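Ticket 2174: arm stops before it gets to the faucet (open day demo)
Status: open, waiting on parts
Site: Ravow, break room sink
Priority: raised from normal, visitors on Thursday

Hi all, me again. Putting everything in one ticket this time so the Cattaneo folks don't have to dig through my emails!

What we want it to do: arm comes over the counter, lowers the gripper, nudges the faucet lever, backs off. That's the whole demo for the open day. It ran fine all last week on the bench with the practice lever.

What it does now: gets over the faucet, starts down and throws error 635 (wrist load out of range). Then it just sits there until I clear it from the pendant.

Tried so far:

Restarted the controller and the Plinamex software. Same error.

Re-taught the approach point, a bit higher and a bit more toward the wall. Got one clean run (I cheered, way too early) and then 635 again.

Dropped the speed to 20 percent. It gets lower before it quits, so I think we're onto something there.

Unhooked the gripper and ran the path bare. No error at all, 2 runs in a row.

My guess is the cables. They hang in a big loop from the forearm, and I think the loop tugs on the wrist when the arm reaches out. Support asked if the payload setting was right. I checked and it still had the old gripper's weight in it, oops. Fixed that, and it helped some, but 635 came back after lunch.

Update, 4 p.m.: Skokura is sending longer cable ties and a proper guide for the forearm. Until those get here I'm taping the slack up by hand before each run, and it's holding so far. If it quits on Thursday I'll run the path without touching the lever and let people ask questions, they mostly want to see it move anyway.

Still need from support: can we raise the 635 limit a little for one day, or is that a terrible idea? Also, does the payload setting survive a power cycle? Mine didn't seem to.
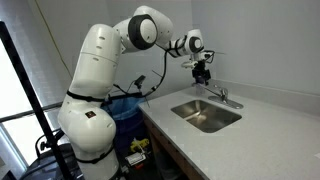

Attachment 1: gripper over the faucet, cable loop hanging from the forearm and wrist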